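Subject: Re: [Ultstead Growers] Drying and curing in a small space
Date: August 1, 2019

Hello again, everyone, and a big thank you for all the kind notes about my last harvest! I do love this list.

On the question from yesterday:

> My Pistport smells like cut hay after a week in the jars.
> Did I ruin it? The buds felt dry on the outside
> when I put them up, but the stems still bend.

Oh, you haven't ruined a thing, so please don't toss it. I've been drying my own since 2005 and I still jar too early when I get impatient (and I always get impatient). Take the buds out, spread them on paper somewhere dark for a day or 2, and wait until the small stems snap.
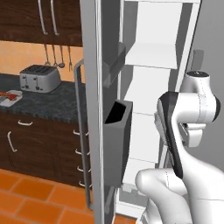
How often should the jars be opened during the first week? Twice a day suits most strains, for ten minutes or so, and after that you can drop to once a day.

My Fladik comes round quickly and gets that lovely peppery lemon smell, but Pugh is a slowpoke. The jars I put up last December weren't at their best until spring, and then my goodness, what a sweet, sleepy smoke!

Do write back and tell us how the Pistport does. I have a few spare quart jars if anyone near Ultstead wants them.

Warmly,
your friend with the crowded pantry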